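The Slow Chemistry of a Finished Surface

Wood finishes fail from the top down. A tabletop that has gone dull, sticky, or white at the spots where people set their cups has usually lost a layer of coating a few thousandths of an inch thick, while the board underneath is as sound as it was on the day it was cut. Most of what is known about how that layer forms, hardens, and breaks down comes from paint chemistry, and very little of it reaches the people who buy and look after furniture. 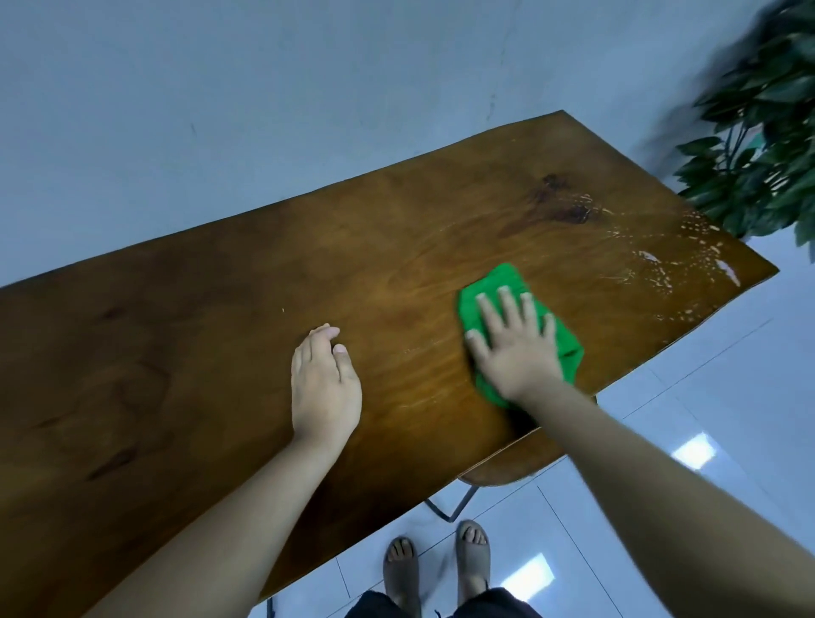
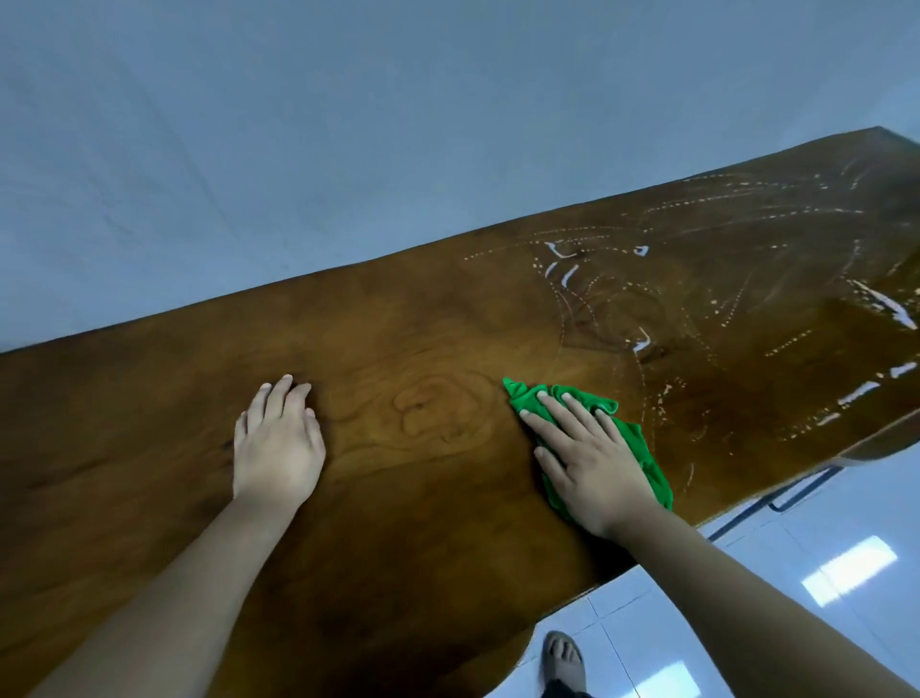

A finish has to do several jobs that pull against each other. It must stick to a material that swells and shrinks across the grain with every change in the weather. It must be hard enough to resist a dinner plate and flexible enough to move with the board. It must slow the passage of water vapor, although no common finish stops it. And it must be clear, or close to it, which rules out most of the pigments that protect exterior paint from sunlight.

Drying and curing

The words are used as if they meant the same thing. Drying is the loss of solvent. Curing is the formation of chemical bonds within the film, and it may begin well after the surface feels dry to a finger.

Shellac and nitrocellulose lacquer dry without curing in any important sense. The solvent leaves, the resin stays behind, and the same solvent will dissolve it again decades later. This makes both finishes easy to repair, since a new coat melts into the old one. It also makes shellac vulnerable to spilled liquor and lacquer vulnerable to nail polish remover.

Drying oils work differently. Linseed and tung oil contain fatty acids with double bonds, which react with oxygen from the air and link neighboring molecules into a network. The process takes weeks at room temperature. Boiled linseed oil, despite the name, is in most cases raw oil with metal driers added, and the driers shorten the first stage of the reaction from days to hours. The reaction gives off heat. Oily rags left in a pile can hold that heat until they catch fire, and the standard instruction is to spread them flat outdoors or sink them in water in a closed metal can.

Alkyd varnish and oil-modified polyurethane begin with similar oils cooked together with a harder resin. Waterborne finishes take a third route. They are suspensions of tiny resin particles in water, with a small amount of slow solvent. As the water leaves, the particles crowd together, soften, and merge. If the shop is too cold, they fail to merge fully and the film turns out cloudy and weak.

The Prarnberg panels

Laboratory tests of finishes are normally run on small panels under controlled light and humidity. They are repeatable, and they are poor at predicting what will happen in a kitchen. The furniture workshop at Prarnberg, which has made plain domestic tables for most of its history, took a slower approach. It prepared 72 panels from a single batch of hardwood, coated them with 18 different combinations of sealer and topcoat, and hung them indoors in ordinary working rooms, some near windows and some over radiators.

The workshop's notes cover 1305 days of exposure. Gloss was read with a handheld meter at a fixed angle. Adhesion was checked with the crosshatch test, in which a grid is cut through the film and tape is pressed down and pulled away. Moisture content was read with a pin meter on the back of each panel.

The adhesion results were unremarkable. Nearly all of the combinations held, including several that the workshop had expected to peel. The two that did not were both waterborne topcoats laid over an oil sealer that had been given only overnight to cure. The same pairing with a longer wait performed as well as anything else on the wall.

Gloss was less forgiving. Panels near the radiators lost shine faster than those near the windows, which was the reverse of what the workshop had assumed. Its explanation is mechanical. Repeated heating drives moisture out of the board, the board shrinks, and the film on top develops a texture too fine to see but coarse enough to scatter light. Around 2 percent of the original thickness was enough movement to register on the meter. Sunlight did its damage in color, with the oil-based films turning amber and the waterborne films staying close to neutral over wood that was itself changing.

Cleaning as wear

Handeo, a small maker of coatings for the furniture trade, treats cleaning as the main source of wear in its own test program. The reasoning is simple. A table may be scratched a few times a year, but it may be wiped several times a day.

Water alone does little to a sound film in the short time it takes to wipe a surface. Detergent residue is a slower problem. Many household cleaners are mildly alkaline, and alkali attacks the ester bonds that hold oil and alkyd finishes together. The effect is called saponification, the same reaction used to make soap. It shows up first as a soft, slightly tacky zone where hands and forearms rest, because skin oils soften the film at the same places. A finish in this state cannot be cleaned back to health. The softened layer has to come off.

Abrasion depends less on the cloth than on what the cloth is carrying. Cotton and microfiber are both softer than a cured varnish. Grit is harder than either, and a single grain of sand dragged under pressure will leave a line visible in raking light. Handeo's technical sheets recommend lifting loose dirt before wiping and rinsing the cloth often. They say nothing about brand or fiber.

Silicone polishes deserve separate mention. They give an even shine by filling fine scratches with an oil of low refractive index, and they leave a residue that is very difficult to remove. Refinishers know it by the craters it causes in the next coat, called fisheyes, which form when wet finish pulls away from a contaminated spot. The usual remedy is several washes with mineral spirits and a barrier coat of dewaxed shellac.

Choosing for repair

Durability rankings tend to put two-part coatings at the top. These are finishes mixed with a hardener just before use, and they form a dense network that resists heat, solvents, and most stains. Arango, a line of contract tables sold mainly to cafeterias, uses a two-part polyurethane on every top for that reason. When such a film is damaged, a fresh coat will not bite into it unless the whole surface is sanded, and spot repairs show as a ring.

Neltine takes the opposite position with its household tables. The tops are finished in a hardwax oil, a blend of drying oils and hard plant waxes that penetrates the surface and leaves only a thin film. It marks more readily under a hot pan or a wet glass. A marked area can be rubbed down with a fine pad and re-oiled in an afternoon, with no visible border if the edges are feathered along the grain. Over twenty years the hardwax surface may need that treatment a dozen times. The two-part surface may need none, or it may need to be stripped to bare wood once.

The Prarnberg workshop has kept its panels on the wall. Those coated with shellac have darkened a little and carry a few cup rings from a shelf built too close to them. The rest will be read again in July, when the indoor air is at its most humid and the boards are near their widest.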